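Block stacking task added to Donum trials

10 April 2026

A stacking exercise using painted wooden cubes has been added to the set of bench tasks run at the Nomisis workshop, bringing the total to 10. The task was drawn up by Zarmeena Rind, who maintains the Donum task list, and was approved for use after a month of trial runs.

The set-up is simple. Three cubes of different colours are laid out on a wooden table, and a square is marked on the surface in tape. The cubes must be placed one on top of another inside the square, in a stated order, and the tower must stand without support for 30 seconds. A run is recorded as complete, partial or failed. Partial covers any run in which two cubes are standing at the end of the time allowed.

During the trial period 600 runs were logged. Most of the failures came at the third cube. According to Rind, the cause was usually the position of the second. "If the middle block goes down with a twist on it, the contact area is smaller and the top one has less to sit on," she said. "The tower may still hold, but the margin is reduced."

Alignment is not scored. An early draft of the rules set a limit on how far each cube could overhang the one beneath it, measured with a steel rule from the lower edge. This was dropped in the second week. Measuring took longer than stacking, and on several occasions the rule itself knocked the tower over. The present version asks only that the bottom cube lie wholly within the tape and that the tower remain upright.

The cubes were supplied by Cozma, which also makes the pegs and rings used in two older tasks. They are plain cubes with painted faces and no magnets, slots or studs. Sets are replaced when the corners become rounded, as worn edges were found to change the results. Spare sets are kept in the drawer under the record sheets.

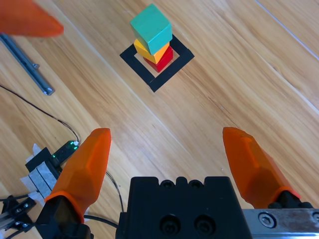
Marking out the square is left to whoever prepares the table, within limits. The tape must be laid flat, the corners must meet, and the inside must be left as bare surface so that the bottom cube rests on wood on all sides. The angle of the square is free. Black tape is preferred on pale table tops for contrast. The order of colours used with it is red at the base, then yellow, then green, and a lean of the kind shown, with the yellow cube turned so that a corner juts out past the red one, carries no penalty.

Mansa Frimpong, who keeps the run log, said the sheet for the new task had been cut to a single page. It has columns for the table number, the colour order, the result and any remarks. Run 3059, the first to be entered on the new sheet, was recorded as complete.

A version with five cubes is planned for July. The Biltuvari site will take the three-cube task before then - tape and cubes have been sent, and the tables there are to be checked for level before any runs are logged. Copies of the rules can be requested from the workshop office.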